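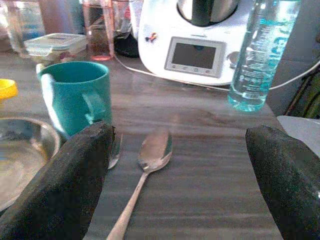
Stomville Area Libraries, Shared Print Working Group
Minutes, December meeting, 2:00 p.m., Jadby Branch, upstairs reading room

Present: Kristine Maglaya (chair), Hryhorii Kovalchuk, Revathi Rai, Svyatoslav Mykhailiuk
By phone, intermittently: Lukian Zhuravel (also taking minutes, so please read the middle of item 3 with charity)

1. Minutes of the previous meeting
Approved with one correction. Svyatoslav did not "volunteer" to inventory the county plat books. He was "asked." The word has been changed and he has been asked again.

2. Last-copy newspapers
Hryhorii has finished comparing holdings for bound local newspapers across the member libraries. There are 411 volumes that only one of us owns. Everyone had assumed somebody else was keeping a second set, and for the Stomville evening paper each library had named a different somebody.

Kristine asked which of these exist on microfilm. Hryhorii said most of the later ones do, but the film of the early run was shot from the same volumes with the same missing pages, so it preserves the gaps very faithfully.

Agreed: no member withdraws anything on Hryhorii's list without writing to the group first and waiting for an answer. Silence does not count as an answer. Revathi asked that this sentence be minuted exactly as spoken, and it has been.

3. The Nechyporuk gift
Jadby has been offered the Nechyporuk family's collection of railroad timetables, station ledgers and correspondence. Revathi has seen it in the family's garage and thinks it is very good. She also thinks it has met a mouse.

Discussion of where it would go. Jadby has no shelving left. Stomville Main has shelving but no climate control to speak of. Wistell has both and was represented at this point by the sound of Lukian driving through a tunnel. When the line came back, Wistell had apparently agreed to take up to 12 boxes for one year. Lukian would like it noted that he remembers the conversation differently but will honor it.

Kristine pointed out that we have accepted gifts before without a signed deed and that we are still getting letters about the duck decoys. Revathi will send the family the standard deed of gift. Nothing moves until it comes back signed, and nothing goes on a Wistell shelf until it has been bagged and frozen.

4. Shared catalog notes
Svyatoslav reported that the retention note is now displaying in the public catalog. Unfortunately it displays as "COMMITTED TO RETAIN" in capitals above the title, and two patrons at Jadby have asked what the book did. He will move it to the staff view.

Hryhorii asked whether the note could also record condition. Svyatoslav said it could, if we could agree on what "fair" means. The group tried for a while. Hryhorii's "fair" includes a detached cover – Kristine's doesn't include a loose one. Revathi will bring two volumes to the next meeting, one she considers fair and one she considers poor, and we will argue from those.

5. Disaster supplies
The shared supply bin at Stomville Main was opened after the leak over the map cases. It held blotting paper, plastic sheeting, gloves in size small and a laminated phone list with three retired people on it. The maps are all right. Kristine thanked the evening staff, who used the sheeting well and bought their own gloves.

Svyatoslav will redo the phone list and won't laminate it this time. Hryhorii will price larger gloves and a second wet vacuum. Lukian said Wistell has a wet vacuum it would lend, then the line dropped, which the chair took as a formal offer.

6. Any other business
Revathi has been asked to talk to the Jadby historical society about caring for family papers at home, and would welcome handouts from other branches. The existing one recommends a brand of photo corner that is no longer made.

The reading room clock is still wrong. Jadby knows.

Actions
Hryhorii: circulate the newspaper list; price gloves and wet vacuum
Revathi: deed of gift to the Nechyporuk family; bring the two volumes
Svyatoslav: retention note to staff view; phone list; plat books (see item 1)
Lukian: clear shelf space at Wistell; find a better phone
Kristine: write to member directors about the withdrawal rule

Next meeting at Wistell, same time. Parking is behind the building and the back door sticks, so push.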